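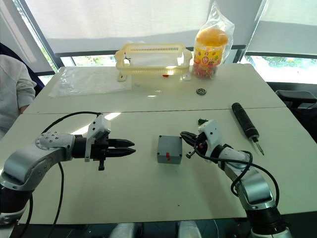 The two-arm cell on the joined tables, with the gray box and the driver between the arms.

Cell upkeep meeting, Wistby workshop
Minutes, Wednesday, 2:00 p.m.

Present: Moushumi Biswas (chair), Ashraful Karunaratne, Sum-yee Mak, Nuala Ó Gríofa
Minutes: Sabina Talukder

1. Welcome and last minutes

Moushumi thanked everyone for coming upstairs, and thanked Nuala in particular for bringing the shortbread (gone before item 2). The April minutes were accepted with one correction: the spare gripper fingers are in the tall cabinet, second shelf, and were never in the drawer under the printer. Ashraful apologized to the drawer.

2. State of the cell

Sum-yee gave us a full account, and a generous one, of where things stand. The screwdriving job on the small gray box is the one we are tuning. The left arm minds the box and the right arm has the driver. She has gone over both arms joint by joint, from the base up to the wrist, and tightened two cable ties on the right side that she did not like the look of. The log shows 423 driver approaches since the last upkeep meeting, of which 21 were stopped by the operator. Most of those stops were for angle, with the bit coming down at more of a lean than we want, and she would like to deal with that before anybody talks about speed.

There was a long and friendly discussion about what counts as a lean. It was agreed to use Sum-yee's figure of 5 degrees from upright and to stop debating it until we have another month of logs. 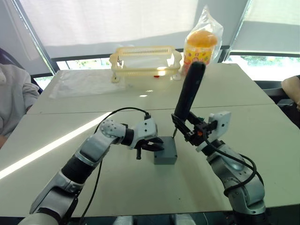

4 min read

3. Bit height over the box

Ashraful has been keeping a close eye on the moment when the tip arrives at the top face of the box. His worry is that the driver is long and is gripped by its handle, so a very small turn at the wrist becomes a much bigger one down at the tip. He asked that the grip point be marked on the handle with a ring of paint pen, so that whoever sets up in the morning puts it in the same place as whoever set up the day before. Everyone liked this very much, and Nuala offered her silver pen.

Moushumi asked whether the left fingers should be closed on the box or left open beside it during the approach. Sum-yee prefers open for setup and closed for the drive itself, and will write that down in the Kekier notebook where people will find it. Nuala wondered if a low stop block would do the holding better than fingers. It may well, and she is going to make one up from scrap so that we can try it.

4. Cables

This took longer than planned, as cables always do. The loop over the left wrist is to be left with plenty of slack, enough that the wrist can turn fully without pulling. On the right arm the driver's own cord has to be thought about together with the arm cables, and Ashraful would like them kept apart with soft clips all the way down. Tseng can send the clips we had before, and Sabina will put in the order along with the other supplies.
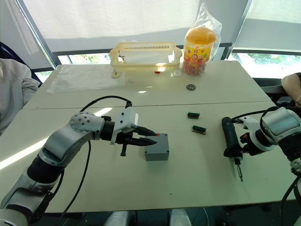

Nuala also asked for a habit of running each arm slowly through its whole reach after any change to the cables, with one person at the stop button and a second person simply watching the cords. She did this by herself last month and found it hard to look in two places at once. Agreed, two people every time, and if there is only one of you in the building, please have a cup of tea and wait.

5. The table and what lives on it

The two tables are fine side by side, but the seam should be checked with a straightedge before the positions are taught again. If one table has crept, the taught points on the near one will be off and we will spend a happy afternoon blaming the software. Moushumi will look for the floor clamps.

We talked about the other bits and pieces too, the basket, the plastic sheet, the candy jar in its bag. Sum-yee is quite content to have them on the far table so long as they stay behind the seam. Small connectors and loose parts may come forward only when they are part of the job being set up.
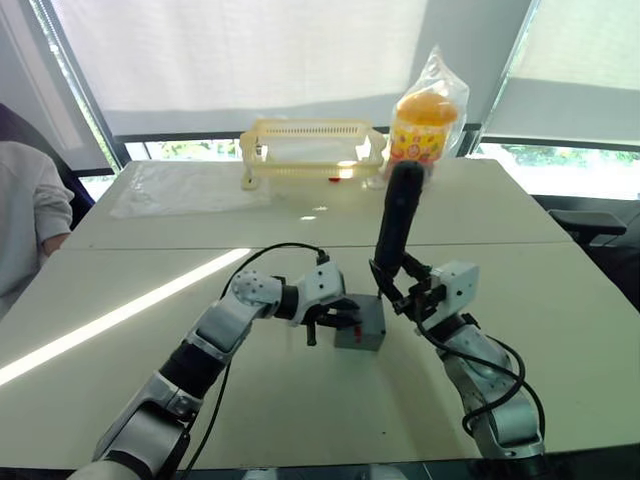 Ashraful brought up the sun, which comes across the front table in a bright streak on the left side. He would like the blinds set before the first run and then left alone, so that the light stays as even as we can manage. Nuala pointed out that the sun moves whatever we do with the blinds, and this was noted.

6. Parts and money

There is $93 left in the small parts line. The clips come first, then a spare bit, then a new knob if anything remains. The Cluminel quote for the yearly service has come in, and Moushumi will pass it around by email so that people can read it properly.

7. Actions

Sum-yee: write up the finger settings in the notebook; keep logging the stops by cause.
Nuala: stop block from scrap; lend the silver pen.
Ashraful: mark the grip point on the driver handle; lay out the clip positions on the right arm.
Moushumi: floor clamps; straightedge check on the seam; send out the service quote.
Sabina: clip order; fix the April minutes.

8. Any other business

Sum-yee asked if the next meeting could be held beside the cell, so that she can show the slow reach run to everyone at once. Warmly agreed, and chairs will be found.

The meeting closed at 3:10 p.m.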